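Cladura Adult Learning Trust
Progress report to the Igwe Fund
Evening Study Grant, second reporting period
Submitted 2023-07-05

Purpose of this report

This report covers the second period of the Evening Study Grant awarded to the Trust for its work in Dredutstead. It follows the headings agreed with the Fund at the start of the award. Financial tables and the attendance register have been sent separately and are not repeated in this text.

The grant supports adults who left school without a diploma and who wish to return to study while holding a job. Its main elements are evening classes in reading, writing and mathematics, a small hardship allowance for books and bus fares, and a series of talks and visits meant to help learners choose what to do next. The Trust is pleased to report that all three elements are now running. One of them, the hardship allowance, started later than planned, for reasons set out below.

Evening classes

Classes continue at the Tolari Building on the second floor. The grant provides for 40 places, and all of them were filled at the start of the period. A waiting list has been opened. Applicants on the list are offered the printed study pack so that they can begin at home, and they receive a telephone call each month from the class office.

The mathematics course was rewritten during the period. Tutors had found that the opening unit on fractions moved too quickly for learners who had not studied the subject for many years, while those who had recently worked in shops or kitchens found it slow. The unit has been split into two tracks that meet again at the start of percentages. Kelechi Garba, lead tutor, prepared the new materials and has asked that they be reviewed again before the fall term.

The writing course remains the most popular. Learners now keep a folder of finished work, including letters, short reports and a personal statement, which can be shown to a college or an employer. Some learners have asked for more help with spelling. A short spelling session before the main class has been added, and attendance at it is optional.

Attendance dipped in the middle of the period. The main cause given by learners was a change to the evening bus timetable, which left a long wait after class for those living north of the river. The Trust has moved the end of class forward by 15 minutes so that learners can reach the earlier bus. Tutors report that the change has worked well, although it has shortened the time available for individual questions.

Hardship allowance

The Fund set aside $2000 for the hardship allowance in this period. Payments were delayed while the Trust settled the wording of the application form. The first version asked for proof of household income, and several learners told their tutors that they would prefer to go without the allowance than bring such papers to class. After discussion with the Fund's grants office, the form was reduced to a single page and now asks for a signed statement only.

Of the sum set aside, $300 had not been claimed when the accounts were closed. The Trust asks permission to carry this amount into the next period and to spend it on calculators and dictionaries for loan. These would be kept in the class office and signed out by the term.

Talks and visits

The talks program is led by Kayode Osagie, who joined the Trust as program officer. Speakers were drawn from health care, bookkeeping, child care, manufacturing and local government. Each was asked to speak plainly about hours, pay, and the courses needed to enter the field, and to leave at least half of the session for questions.
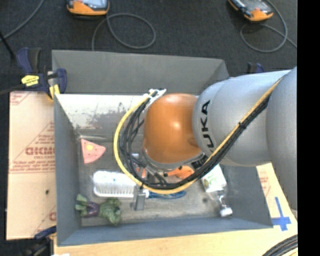 Learner Feedback

Feedback was gathered through a short written form and through conversations at the end of term. Learners were most positive about the tutors and about being taught alongside other adults. Several wrote that they had expected to be treated as they had been at school and were relieved that this was not the case.

Criticism centered on two matters. The first is the room temperature on the second floor, which has been raised with the building manager – a reply is awaited. The second is the length of time taken to return marked work. Tutors have agreed to return all written work within two weeks, and the class office will keep a record.

A number of learners with young children asked whether the Trust could offer child care during class. The present budget does not allow for it. The Trust would welcome a conversation with the Fund on whether a modest pilot might be considered under the next award.

Staffing

One part-time tutor left during the period to take up a full-time teaching post. Her classes were covered by existing staff, and a replacement has been appointed. The new tutor will observe classes for the remainder of July before teaching alone. No other changes are expected.

Plans for the next period

The Trust will complete the review of the mathematics materials, open the loan shelf if the carry-over is approved, and hold an information evening for people on the waiting list. Tutors will also meet with the advising staff at the community college to agree on how the writing folder can be used in place of the college's own entry task.

Decision requested

The Fund is asked to approve the carry-over of $300 as described under the hardship allowance. A written reply before the start of the fall term would allow the calculators and dictionaries to be ordered in time for the first class.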